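Sastlow Community Forum > Local News > Health and Council

Flu jab clinic moving to Wundesside hall – what we know so far

hendricks_laner
September 26, 2018
Right, I've just read the council notice pinned up in the library and I'm really pleased with it! The walk-in flu clinic is moving out of the surgery on Hendricks Lane and into Wundesside hall for the whole season. Over 65s, anyone pregnant and people with long-term conditions go first, then carers. You don't need an appointment if you live in one of the 11 streets on the list, everyone else rings the surgery as before. They've got 3000 doses coming in for the district, which is a lot more than last year.

mofo_marthinus
Good news for this end of town, less good for Dromura. My mum is up there and it's two buses to Wundesside. The surgery was one.

hendricks_laner
Fair point, I hadn't thought about Dromura. Is the 40 still running past the hall?

mofo_marthinus
It is, but it stops at teatime and the late session starts after that. So she can get there and not get back.

BusisiweX
I went to the drop-in meeting so can add a bit. The surgery waiting room holds hardly anyone and last year people were queuing out in the rain with walking sticks. The hall has a ramp, proper chairs and somewhere to sit down for a bit afterwards. I think it's a brilliant move and I told them so. I did ask about Dromura and was told housebound patients can still have a nurse call round, but you've got to ask for it.

mofo_marthinus
She isn't housebound though, she's just at the wrong end of the bus route. That's the bit that gets missed every time.

oldquarry
With Marthinus on this one. 243 people signed the letter about keeping a session at the surgery and the notice doesn't mention it at all.

BusisiweX
It was mentioned at the meeting! They said they'd look at it again after the first fortnight. I know that's not a yes.

oldquarry
It's what they say about everything, the crossing included.

tealeaf_jo
Can I just say how lovely the nurses were last year, in and out in no time and my arm was barely sore. Going again the minute it opens. Does anyone know if the children's nasal spray is being done at the hall as well, or is that still through school? Hoping to get ours sorted before half term. Also (sorry, off topic) to those who asked in the kitchens thread, I've gone for blue-grey cupboards and pale marble, along these lines: 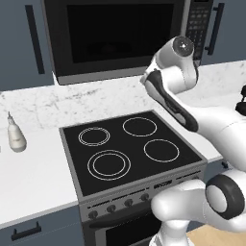 Slate cabinets, dark bar handles, white marble worktop with grey veins

BusisiweX
Ooh, love that colour! Spray is through school for the little ones, the form comes home in the book bag. Check the bottom of the bag – ours was under a banana.

hendricks_laner
Marthinus, I'm driving over for the late session anyway and there's room for two in the back. Happy to pick your mum up if she'd like. Send me a message.

mofo_marthinus
That's very kind, I'll ask her tonight. Still writing to the council though.

hendricks_laner
Please do, I'll sign it!

oldquarry
Put my name on it too. And ask them what happened to the first letter.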